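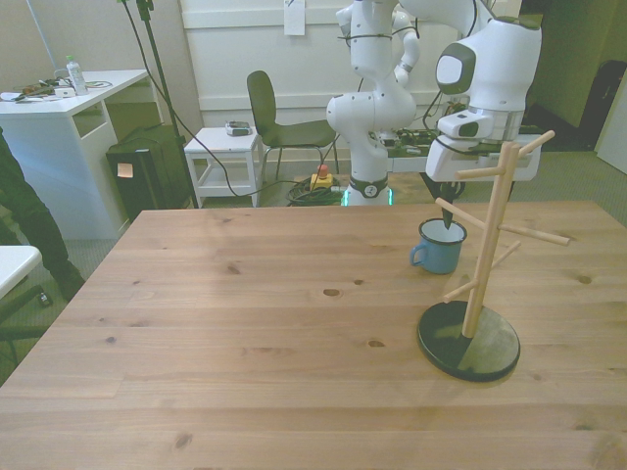

A student robotics program should be judged by the ordinary tasks it assigns. At Hendolden, the students of Sándor Katona's club work with a blue enamel mug and a wooden mug tree, and the assignment deserves the same respect as any tournament. The club logged 497 attempts in October, and each failure was discussed by its 12 members.

Competitions reward speed. Schools should also reward patience, and grade the written record.
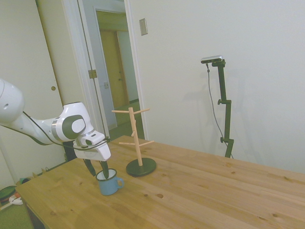

The mug exercise at Hendolden, with the gripper's fingers at the mug.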